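パスワード管理、そろそろ本気で見直しませんか(Stokska通信より)

先月号で「使い回しパスワードの棚卸し」を呼びかけたところ、編集部に届いたお便りが思った以上に多くて、うれしい悲鳴をあげています。読んでいるうちにこちらまで火がついてしまい、今月は予定していた特集を後ろに回して、まるごと認証の話にしました。少し長いですが、お茶でも飲みながらお付き合いください!

きっかけは、写真共有サービスCerniaの不正ログイン騒ぎです。Cerniaのサーバーが破られたわけではなく、よそで漏れたメールアドレスとパスワードの組み合わせを片っ端から試す、いわゆるリスト型攻撃でした。Cerniaが出した報告によると、実際に入られてしまったアカウントは400件。数だけ見ると小さく感じるかもしれませんが、そのひとつひとつに家族の写真や住所の入ったアルバムがあるわけで、読んでいて背筋が伸びました。

ただ、私がこの報告書でいちばん感心したのは、その後の対応なんです。不審なログインに気づいてから3時間で該当アカウントをロックし、利用者に直接メールを送り、同じ日のうちに経緯を公開しています。しかも文章がわかりやすい! 「お客様のパスワードが弱かったため」といった突き放した書き方がどこにもなく、自分たちの検知のしきい値が甘かったことをきちんと認めていました。こういう報告を読むと、このサービスは使い続けてもいいかなという気持ちになりますよね。

では利用者の側で何ができるのか。ここからが本題です。

■ その1 パスワード管理ソフトを入れる

「わかっているけど面倒で」という声がいちばん多かったのがこれでした。私も長らく手帳派だったので、気持ちはよくわかります。でも入れてみると本当に楽です。編集部ではGarciaという管理ソフトを使い始めて、最初の週末に全部移そうとして見事に挫折しました(笑)。おすすめは、ログインする機会があったサービスから順に登録していくやり方です。普段使いのものはひと月もすればほぼ入りますし、いつまでも出番のないサービスは、そもそも退会してよかったりします。

マスターパスワードだけは自分で覚える必要があります。短くて複雑なものより、関係のない単語をいくつかつないだ長いもののほうが、覚えやすくて破られにくい。家の中の物を思い浮かべながら作ると案外すんなり決まります。歌詞やことわざをそのまま使うのはやめておきましょう。

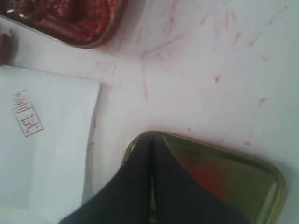

■ その2 二段階認証は「メール」から守る

二段階認証をどこから設定するか迷ったら、まずメールです。買い物サイトや銀行を先に考えがちですが、パスワードの再設定リンクはたいていメールに届きます。メールを押さえられると、ほかの扉もするすると開いてしまうんですね。

方式はSMSでも、ないよりはずっといいです。余裕があれば認証アプリ、さらに余裕があれば物理キーへ。Catarina Marinhoさん(本誌で「端末よろず相談」を担当)は、玄関の鍵と同じキーホルダーに物理キーをつけていて、予備をもう一本、実家に預けているそうです。予備を離れた場所に置くという発想、さっそく真似しました。

それから、設定時に表示されるバックアップコード。あれを画面のまま閉じてしまう人がとても多いです。印刷するか紙に書き写して、通帳などと一緒にしまってください。スマホの写真フォルダに入れておくと、スマホをなくしたときに一緒になくなります。

■ その3 パスキー、試してみると楽しい

最近ログイン画面でよく見かける「パスキー」。指紋や顔、端末の暗証番号で本人確認をして、パスワードを打たずに入れる仕組みです。正規のサイトでしか反応しないので、偽サイトに誘導されても渡してしまう情報がありません。これ、初めて使ったときは声が出ました。本当に一瞬なんです!

気をつけたいのは機種変更のとき。パスキーがどこに保存されているのか(端末の中なのか、管理ソフトの中なのか)を、買い替える前に確認しておいてください。会員向け掲示板Fleneckにも対応サービスの情報が集まり始めていて、書き込みは50件を超えました。設定画面の場所がわかりにくいサービスについては、手順を書いてくださった方もいます。ありがたいことです。

■ 読者アンケートのお願い

9月号では「家族のアカウントをどう守るか」を取り上げます。親御さんのスマホを代わりに設定した話、お子さんにパスワードをどう教えたかという話、失敗談も大歓迎です。掲載させていただいた方から抽選で30名に、Stokska特製のバックアップコード記入カードをお送りします。宛先はいつもの編集部メールまで。パスワードそのものは絶対に書かないでくださいね!

コメント

みずたま
メールから守る、なるほどでした。銀行だけ二段階にして満足していました。今晩やります。

北の住人
管理ソフトを家族で共有する場合、マスターパスワードも共有するんでしょうか。妻と意見が割れています。

Stokska編集部
北の住人さん、マスターパスワードは各自で別々に持ち、共有用の保管庫だけを一緒に使う形がおすすめです。9月号で詳しく書きますね。

kotori88
機種変更でパスキーが消えて半日つぶした者です。もっと早く読みたかった……。バックアップコードも写真フォルダでした。書き写します。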